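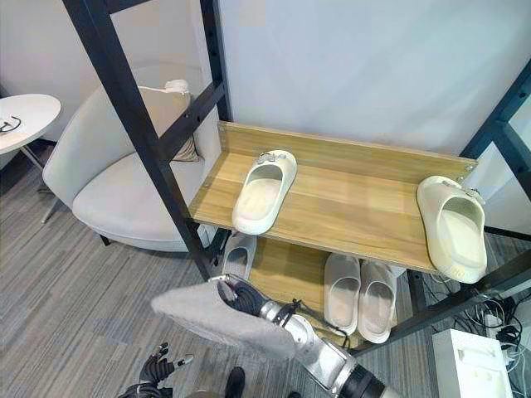

Why does a phone slow down when it gets hot?

The processor lowers its own speed so that it makes less heat, and it keeps doing so until the temperature is back within safe limits.

The proper name for this is thermal throttling, and I'm going to spend the whole chapter on it. I first ran into it with an old Herka handset and a test app called Stakuser. My first run, with the phone straight off a cool windowsill, scored 1,138. I was very pleased with that! Then I ran the test over and over through a September afternoon, and by the end I was down to 1,055. Same phone, same app, same settings.

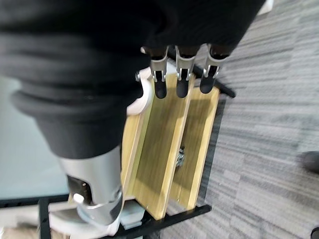 Fig. 1. Robot fingers with rounded black tips, beneath a black fabric sleeve.

My friend Arwel Ellis looked at my numbers and asked what the battery had been doing. I had no idea. He made me start again and write down the charge before each run (97 per cent for the first one), along with the room temperature and whether the case was on. I grumbled, but I've kept that habit ever since, and I'd like you to pick it up too – a score with no notes beside it is very hard to use later.

So before we get to the sums, let's think about where the heat goes. A laptop usually has a fan. Most phones don't, so the warmth has to creep out from the chip, through thin layers of metal or graphite,

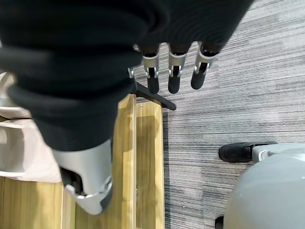
and then out through the back and the screen into the air, or into your hand. Each step slows it down a little. If the chip makes heat faster than those layers can carry it off, the temperature climbs, and sooner or later the software steps in. In section one we'll draw that path as a simple chain and give each link a number. You'll need a pencil, a calculator and the blank table on page 56.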